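第四讲 重复图案与室内墙面:课堂讲义

上一讲停在印花滚筒,有几位同学课后问我,为什么要花整整一节课讲滚筒周长。答案是滚筒周长决定了图案多久重来一次,而图案多久重来一次,决定了你贴墙纸的那个下午会过得多难受。今天接着讲“循环”。

一、循环单位

一幅墙纸上的图案,从某一点走到下一个完全相同的点,这段竖向距离叫循环高度。横向也有循环,不过横向往往被幅宽吃掉了,初学者容易忘记它的存在,直到贴第二幅的时候才想起来。

几个术语请记下:

平接:相邻两幅在同一高度对花,最省料,也最省脾气。
错接:第二幅要下移半个循环,第三幅回到原位。墙纸背面的标签会写,但人们通常在裁完以后才读标签。
自由接:不用对花。素色、细纹、仿麻一类多属此类。厂家爱说它“百搭”,意思是怎么贴都差不多。

老派的教科书喜欢把循环讲成数学题,说平面上的对称群有十七种,然后用三十页证明。这三十页我替大家读过,结论可靠,对挑墙纸没有帮助。本课只要求认得平移、镜像、旋转、滑移四种基本动作。

二、团花

团花是把一朵或一组花收进近似圆形的轮廓里,再按行列排开。它在织物上的历史比在纸上长得多,锦缎、地毯、瓷盘都用过。搬上墙以后,它碰到一个织物不太碰到的麻烦:墙是平的,不会打褶,所有排列上的毛病一览无余。窗帘歪一点叫垂坠,墙纸歪一点叫返工。

排列方式有两种常见的。一种是正排,横平竖直,像点名册;另一种是错排,每行错开半格,看上去疏密均匀,眼睛会自动连出斜线。设计师若不想让人看见斜线,就得在空隙里添小花、枝叶或者点子,添着添着,空隙就没有了,底色也没有了,房间小了一圈。

配色上,浅底配橙金是一组常年卖得动的组合。米白底让人放心,橙金让人觉得钱没有白花。同一种花纹,到了背光的墙上偏粉偏褐,到了受光的墙上又发白发蓝,所以看样本时请拿着样本在房间里走一圈,不要只站在店里的射灯底下点头。 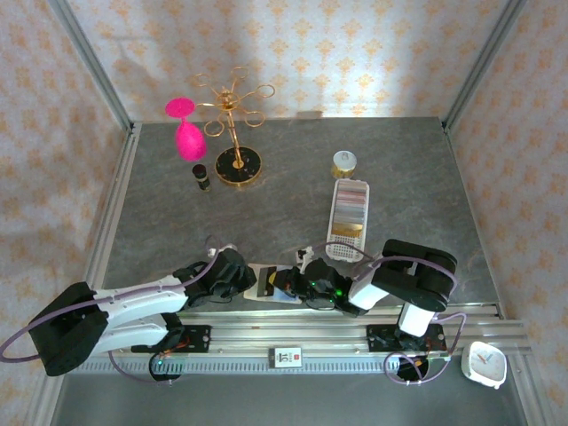 雷纳托·马格拉亚(Renato Maglaya)不同意,他说样本那么小一块,走一圈也看不出什么,真正要看的是整幅挂起来以后隔一夜的感觉,他自己在样本阶段喜欢过的花纹,后来有一半是忍着住下去的。这话我没法反驳,只补一句:隔一夜当然好,前提是店家肯借整幅给你。我问过 Stakis 的门市,对方很客气,建议我买下来再感觉。

三、转角

团花最怕转角。房间的墙角很少是真正的直角,也很少真正垂直,旧房子两样都占。花纹走到墙角,必须决定是拐过去还是断开。

通行的做法是断开:在阴角处裁掉,留一小条包过去,下一幅重新吊垂线,压在这条边上。花纹会因此损失一点,损失在角落里,客人一般不看。若坚持让整朵花完整地拐过墙角,墙角不直的程度就会一五一十地印在下一面墙上,越往远处越明显。

四、用料计算

课堂练习用的是 Dostitz 目录里的一款错接团花,编号 3597。请各位自己算,不要抄邻座,邻座上次也算错了。

步骤:先量墙面总宽,除以幅宽,得幅数,不足一幅按一幅计。再量墙高,加上下修边的余量,然后向上取到循环高度的整数倍。错接再加半个循环。最后看一卷能裁几幅,得卷数。循环越大,浪费越多,这一点厂家从不隐瞒,也从不提起。

常见错误有两个。其一,把门窗面积全部扣掉。门楣窗台上下照样要对花,扣得太干净,最后缺的恰好是门上那一小块。其二,分两次购买。不同批次的颜色会有差别,白天看不出,晚上开灯就看出来了,而这时店家手里只剩第三个批次。

五、观看距离

墙纸在目录里是近看的,在生活里是斜着看的。躺在床上看到的是上半截,坐在桌边看到的是一条,走廊里看到的是急剧缩短的透视。大团花在远处会聚成条带,小团花在远处会化成一层颜色。Numance 早年有一款小花,近看有五种叶子,退到对面墙边就是一片浅褐,买的人多半以为自己买的是素色。

这里顺便提一下 Bhupendra Bhardwaj 的作业。他把同一款花纹放大、缩小各印一张,钉在走廊两头,让大家从中间走过去。结果多数人以为是两款不同的墙纸,还有人问大的那款多少钱。作业分数很高,钉子眼请他自己补。

六、课后作业

1. 在你住的地方找一处重复图案,墙纸、地砖、枕套、公交座椅都可以,描出最小循环单位,标明接法。描错了不要紧,描得太漂亮我会怀疑是从目录上剪的。
2. 写一篇 160 字的短文,谈一种你不喜欢的花纹。不许用“俗气”“土”“老气”这三个词,用了就重写。
3. 选读:Dai 样本册前言。文笔一般,但附录里的接缝图是我见过最清楚的。

作业交到教室后面的纸盒里。下一讲讲边条,也就是墙纸和天花板谈不拢时请来调解的那一条。请带剪刀和旧样本。

装饰纹样课程讲义 | 问题请在课后答疑时间提出 | 版权归授课者所有,供选课学生使用 | 返回顶部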